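Archive | Threads | Authors | Search
Lists > Horgan Robotics Club > two-arm > 2022-08-30

Subject: Re: [two-arm] block task, next steps

Kutmont wrote:
> I ran the block task again with the new calibration file and
> got 92 good episodes. The left arm still lags when both arms
> start moving together. Can we agree on a start pose before
> anyone records more? Also, which folder is current?

The current folder is gurkodico-311. Please stop writing to the old one. It has 2877 episodes in it and I don't want to sort them a second time.

On the lag: I saw it in May too, and lowering the speed limit on both arms made it smaller. I have not found the cause. If you have time, log the joint commands for one run and send me the file.

Proposed plan for the Stenduvetti entry:

1. Start pose

Both grippers near the middle of the table with a small gap between them. Left jaws point right at the other arm, right fingers point down toward the tabletop. The wooden blocks go on the right arm's side.

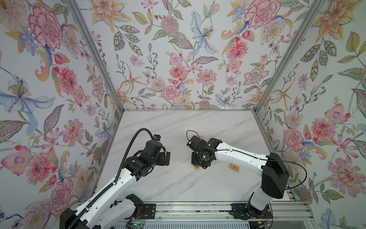 2. Recording

Each team member does 4 short sessions. Save after every session and put your initials in the notes field. If an episode goes wrong, mark it as failed and keep it.

3. Write-up

I will do the methods section. Someone else needs to take results. Reply on the list if you want it.

Hinata Takeda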